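Visit report: Loltden open day, kitchen assistance service

Search this site Enter keywords Go

The Loltden open day was held in May at the company's test apartment, one floor above the workshop. I attended for our equipment group with Gladys Ccori. The product on show was Deker, a mobile robot with an arm and gripper, offered as a leased kitchen-clearing service to assisted living operators. Loltden supplies the hardware and remote support. The operator supplies the kitchen, which is used as found, with no markers or special fixtures.

Hernán Huamán opened with a short talk on the service terms. The lease runs in blocks of 30 months and covers parts, software updates and one site survey per apartment type. Training for staff is billed separately. He quoted 1,367 logged cooktop sessions to date across Loltden's own sites, and said the log would be made available to customers under a confidentiality agreement. We have asked for it.

The visit to the kitchen followed in small groups. Our slot was the last of the morning. The task under review was the cooktop: cookware, cloths and small items left on and between the burners, which Deker is expected to sort and clear. Teófilo Mamani ran the session from a laptop in the next room and took questions over an intercom - the audio was poor and several answers had to be repeated.

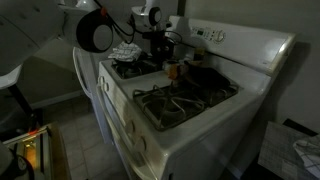
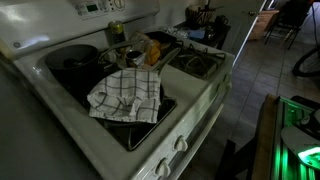 Deker session at the white gas range, checked cloth and dark frying pan on the cooktop in both views.

Cloths are the hard case. Mamani explained that a folded or crumpled towel has no fixed outline, so the grasp is planned from the highest point of the fabric and checked again after lift. If the check fails twice, the robot stops and calls a remote operator. Pans are handled by the rim or the handle, depending on reach. Light packaging is treated as a separate class with lower grip force.

The service does not turn burners on or off. Loltden considers the knobs out of scope for this version, and the contract says so. A burner-state check is planned using a sensor from Bonsu, but no date was given. Gladys Ccori asked how the robot knows that a grate is cool enough to work over. The present answer is a fixed wait of 63 minutes after the last reported use, entered by staff on a tablet. We regard this as weak, as it depends on the entry being made.

Clearance was discussed at some length. The base needs a flat floor and a free path to the range. Tile joints are within tolerance. Thresholds between rooms need a ramp in some apartments, and the site survey records these.

Points still open:

- Cleaning of the gripper between food contact and cloth handling. The written procedure was not available on the day.
- Noise. No measured values were provided.
- Response time of the remote operator outside office hours.
- Compatibility with the Cendov door controllers already fitted in our buildings.

Els Timmermans has the draft contract and will check the liability clause. A second visit is proposed, with a range and cookware of our own choosing.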